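Notes on the Care of a Private Reference Shelf

The reference shelf maintained in this household began as a single row of dictionaries and has since grown to 851 items. This entry records the practices by which it is kept in order. Several readers wrote in May to ask for a fuller account than the one given in the spring, and the following is offered in response.

Arrangement

Items are arranged first by use and second by size. Books consulted every week stand at desk height. Those consulted only a few times a year are placed on the upper shelves, and bound periodicals occupy the lowest shelf, where their weight does the least harm. The former arrangement, strictly by author, was given up after the second winter. It placed the large Vetcombe atlas beside a pocket grammar of 60 pages, and the grammar was twice lost behind it.

A card is kept for each item. The card gives the title, the place on the shelf, the condition when received and any repair made since. Cards are written in pencil. A spreadsheet was tried for one season and proved adequate for searching, but it was seldom opened when a book was put back in a different place, and so it fell out of agreement with the shelf. The cards sit at the end of the row and are corrected on the spot.

Periodicals

The periodicals present the greater difficulty. The Ollimness Quarterly, which makes up the larger part of the holdings, changed its page size in its ninth volume and its numbering in its twelfth. For two years it issued a supplement that carried no number at all. Dealers list these supplements under three different headings. In this collection they are filed after the issue with which they were mailed, with a slip of paper giving the reason. Any reader who holds a supplement with its original mailing wrapper is invited to write, as the order of the second and third remains uncertain.

Loose issues are stored upright in boxes, no more than 16 to a box. A fuller box bends the covers of the outer issues, and a half-empty one allows them to slump. Where a box cannot be filled, a folded sheet of clean card takes up the space.
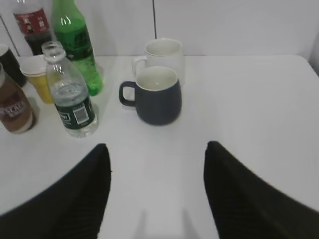

Mugs and bottles

Repairs

Minor repairs are carried out at home. Torn pages are mended with thin paper and wheat paste, applied sparingly and left under a weight overnight. Adhesive tape is not used. Tape applied by earlier owners is left in place unless it has already begun to lift, in which case it is eased away slowly with a thin blade. Loose spines and detached boards are sent to the bindery at Dvorak, whose charges rose this year to 70 dollars for a standard volume. The work remains good. The cloth offered is narrower in choice than it once was, and the dark green used for the earlier Quarterly volumes can no longer be had. A blue has been accepted in its place, with some regret.

Flinex sleeves are used for the dust jackets. The earlier sleeves were supplied with a paper backing, and the present ones are clear on both sides. The backed sleeves hold their shape better on tall books. A small stock of them is kept for the atlases and will not be replaced when it is gone.

Light and Air

The shelf stands on an inside wall. The blinds in the room are lowered from noon until four in the summer months, as the spines of the top row faded noticeably before this rule was adopted. Books are taken down and dusted twice a year, top edge first, with the volume held firmly closed. A gap the width of a finger is left behind each row so that air can pass.

Loans

Loans are made to friends and neighbors on the following terms. The borrower signs the card, and the card is placed in the gap on the shelf. No period is fixed, but a reminder is sent after two months. The atlases and the bound Quarterly do not leave the house. They may be consulted here in the evening by arrangement - after seven is generally convenient - and a table lamp is provided.

Matters Outstanding

The index to the first eight volumes of the Quarterly is complete as far as the letter M. The remaining letters will be posted as they are finished. Two volumes are at present with the bindery, and requests for articles from them cannot be met until they are returned.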